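# Measuring tiny amounts of film developer: is a beaker good enough?
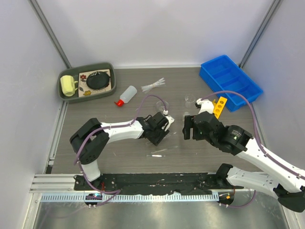 *Small clear glass beaker on a flat gray tabletop, arms at work around it*

**Arif Gazi**

Hi everyone! I started developing my own black and white film in December and I am completely hooked. Pulling that first roll off the reel and seeing real negatives on it was the best thing I've done in a bathroom, ever. I've done 4 rolls so far and three came out great.

The fourth is why I'm writing. It's thin all over. The edge numbers are pale too, so I'm pretty sure it's development and the camera is off the hook. My tank is a Forkon, the small one, and it takes 300 ml for one roll. The developer is Sevance liquid concentrate, one part to 24 parts water, so that works out to 12 ml of syrup and 288 ml of water. The time on the sheet for my film is 14 minutes at 68°F, and I'm careful about the clock.

What I'm less careful about (I think!) is the 12 ml. I've been pouring it into a small glass beaker and stopping when it looks right compared to the lines. The stuff is thick and it clings to the sides, and the lowest line is well above what I need, so I'm kind of guessing a little below it. Then I tip it into the water and stir.

Could that alone make a roll come out thin? And what do people use for such a small amount? I'd love to keep using the beaker because I like it, but I like my negatives more.

Other things that may matter: the water comes from the tap, I check the temperature at the start but not at the end, and the bottle of concentrate has been open since I began. I turn the tank over for the first 30 seconds and then a few times at the top of each minute.

---

**Stelter**

Get a syringe. The plastic kind with no needle, from the drugstore, they're by the kids' medicine. Label it so it doesn't end up back in the kitchen. I've used the same one for years and never had a thin roll, except for the time I loaded the wrong film.

---

**Lumturie Hodžić**

Welcome, and congratulations on the first rolls! Three good ones out of your first batch is a lovely start. My first came out with a purple half-moon across every picture because two loops of film had stuck together, and I still hung it up to dry like it was a masterpiece.

Yes, your measuring could do this by itself. The lines on a beaker are there to give you a general idea of the level. They're fine for water in a big batch, where being off by a few milliliters disappears into the total. With 12 ml of concentrate, being short by 3 ml means you've lost a quarter of your developer, and you will see that on the film. Add the syrup that stays behind on the glass and you could be shorter still.

Stelter's syringe is a great fix. A 10 or 20 ml one is the size you want. A few things that have helped me:

- Draw up slowly. Thick concentrate pulls in bubbles if you rush, and a bubble takes up space that should be developer. If you get one, push everything back out and try again.
- Read the front edge of the plunger seal, the part touching the liquid.
- Squirt it into the water, then suck up some of the mix and squirt it out again two or three times. That rinses the last of the syrup into your batch where it belongs.
- Wash the syringe right away in warm water and leave it apart to dry. Dried developer turns brown and makes the plunger stick.

A narrow 25 ml graduated cylinder works well too, and it's a pleasure to use if you like glass. The narrower the tube, the bigger the difference between one line and the next, so your eye has an easier job. Get down level with the surface and read the bottom of the curve. Rinse it with part of your 288 ml and pour that in.

Keep the beaker! It's perfect for holding the finished mix while you get the tank ready, or for standing your thermometer in. I use mine that way every time.

Two other suspects before you blame it all on the beaker. If your bathroom is cold in winter, the tank can drop several degrees over 14 minutes, and cooler developer works slower. Stand the tank in a tub of water at 68°F between inversions and check the temperature when you pour out. The other one is the open bottle. Some concentrates last ages and some go off quickly once air gets in, so look at the label — and if it has turned much darker than when you bought it, test it before you risk a roll. Snip the leader off your next film, drop it in a little of the working mix with the lights on, and it should go properly black well inside your normal time.

I'd change the measuring first, keep everything else the same, and shoot a roll you don't mind losing.

---

**Espinoza**

I just mix a double batch and use half, so the measuring error gets smaller. Wastes developer but it's cheap. Also thin negatives can still scan okay, so don't throw that roll out.

---

**Arif Gazi**

Thank you all so much! Got a 20 ml syringe this afternoon. For fun I filled my beaker with water to the spot I'd been using and drew it up to check, and it came to 9 ml. So there's my missing quarter! The bathroom is also freezing, so the water tub is happening too. I've got a roll of the neighbor's dog waiting in the camera and I'll do it tonight.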